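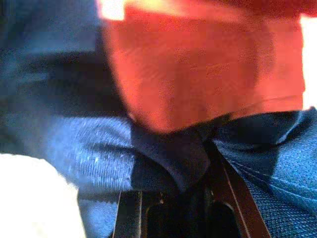
Unit 4: Gripping cloth

Cloth is the hardest thing we ask the bench arm to pick up, and most of this unit is about why. A block has a width you can measure before the fingers close. A pile of clothes doesn't have one, and its shape changes as soon as a finger touches it. When the two fingers come together on a fold, as they do on the dark navy fold under the red-orange piece, the thing being gripped is a gathered bunch several times thicker than the cloth itself. The blue fabric bunches up and gives the fingers something to close on. The trouble is the piece lying on top, which may come along, slide off, or pull the fold sideways as the arm lifts.

Read this handout before the February workshop session. Bring the finger set you printed in Unit 3. If yours cracked at the screw holes, there are spares in the drawer marked Mahuika, along with the short M3 screws.

4.1 What the wrist camera gives you

The wrist camera is close to the work, so it shows the contact area well and everything else badly. Expect blur whenever the arm is moving. Pale tabletops also tend to wash out near the edges of the picture. We lock the exposure at the start of a run so that it doesn't jump when a dark garment fills the view. Set it with the cloth already on the table.

Do not try to read depth from a single wrist picture. A dark patch can be a fold standing up or a gap going down, and the two look much alike. Use the overhead camera to pick the area and the wrist camera to line up the last part of the approach.

4.2 Closing on a fold

The Tristholm controller board takes a position target and a current limit for each finger motor. For rigid parts in Unit 2 we set the position and left the limit high. For cloth we do the reverse: send the fingers to fully closed and let the current limit stop them.

Start with a limit of 446 on the scale in the config file. Below that, denim slips out on the lift. Well above it, the printed fingers bow outward at the tips and you end up holding the cloth only at the base. If you see bowing, lower the limit first and then check the finger pads.

The pads are cut from the Imex rubber sheet, 2 mm thick. Glue them with the textured side out. Clean them with alcohol before each session -- lint builds up fast and the grip drops off with it.

4.3 The lift

Lift straight up for 100 mm, then wait before any sideways move. The wait lets the hanging part settle. Rhys Trevaskis wrote the lift routine we use, and it checks finger position again after the wait. If the gap has gone to zero, the cloth is gone and the arm returns to the start pose.

The check cannot tell one layer from two. If a second garment has come up with the first, the gap is only a little larger, and a thick seam gives the same reading. Look at the overhead picture for this.

4.4 Exercise

Load the Clasine script and run 9 grasps on a mixed pile, one heavy fabric and one light. Reset the pile by hand between runs and don't smooth it out. For each run write down:

the area you aimed for
the finger gap after closing
the finger gap after the wait
what was in the gripper at the end

Then repeat with the current limit changed in one direction only. Keep both sheets, as you will need them for the slip detection work in Unit 5.

Keep your hand near the stop button while the arm is moving, and take off loose sleeves and lanyards. The fingers will close on your cuff as readily as on the test cloth.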